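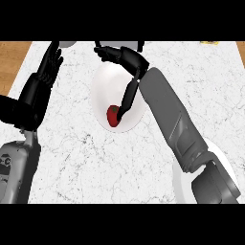

A single strawberry on a white plate

About Us

Getholm Windsurf and Wing School teaches windsurfing and wing foiling on the east shore of Lake Gagnon. We run lessons from April to the end of October, rent gear to people who can already ride, and hold a small race series in the summer.

How we started

The school began as a rental shed with a few used boards and a hand-painted price list. People kept asking for lessons, so we got our instructor certifications over the winter and opened as a school the next season. The shed is still standing. We keep the rescue boat fuel locker and the spare masts in it.

The main building is the former Mirar boat works, at the end of the gravel road past the public ramp. It has changing rooms, hot showers, a rigging floor where you can lay out a sail in the rain, and a classroom upstairs that looks out over the launch. The town put in a new floating dock a few seasons after we moved in, and we share it with the rowing club.

The lake

Gagnon is a long, narrow lake that lies almost straight along the prevailing wind. Mornings are usually light, and that is when we put beginners on the water. The thermal wind fills in after lunch and by 3 p.m. it is often strong enough for planing. The bottom is sand for a good distance out from our launch and you can stand for most of your first lesson.

South winds are a different story. They come over the ridge in gusts and push everything toward the rocks on the Jestovov side. We do not teach in a strong south wind, and we may ask rental customers to come in early if it turns. Lessons we call off are moved to another day or refunded, whichever you prefer.

What we teach

The beginner windsurf course is spread over two mornings. It covers rigging, balance, steering, tacking, and how to get yourself back to shore. Most people can sail out and return to the launch by the end of the second morning — not fast, but under control.

The intermediate course covers the harness, footstraps, beach starts, and water starts. You can take it as a block or book the sessions one by one.

Wing foiling is taught in stages. We start on land with the wing alone, move to a large board without a foil, and then go to the foil behind the boat. Helmets and impact vests are required for every foil session and are included in the price.

Junior Fleet is our after-school program for ages eight to 16. It runs in spring and fall and has up to 35 places. Kids sail in groups sorted by size and experience, with a coach boat on the water the whole time. All juniors must pass a short swim check before their first session.

Instructors and safety

Every instructor holds a current teaching certification and first aid training. We keep 2 rescue boats at the dock, and at least one is staffed whenever a class is out. Students wear buoyancy vests at all times on the water, including strong swimmers.

Gear

Our rental rack has 148 sails, from kids' rigs to light-wind race sizes, along with boards and wings to match. We retire school gear after a few seasons and sell it at the end of October. Repairs are done in house. If you have a torn sail or a dinged board of your own, bring it to the counter and we will give you a price.

Racing

The Mirar Series is a set of informal evening races held through June, July, and August. Courses are short, starts are off the end of the dock, and any windsurf board is welcome — there is a separate start for wings. Results are posted on the classroom door and on our News page.

Visiting us

The front desk opens at 8:30 a.m. during the season. Parking is free in the gravel lot, but please leave the spaces by the ramp for trailers. Wetsuits come in adult and child sizes and do not need to be reserved. Bring a towel, sunscreen, and shoes that can get wet.

To book a lesson, use the Lessons page or stop by the desk. For school groups and company days, send us a message through the Contact page with your dates and group size.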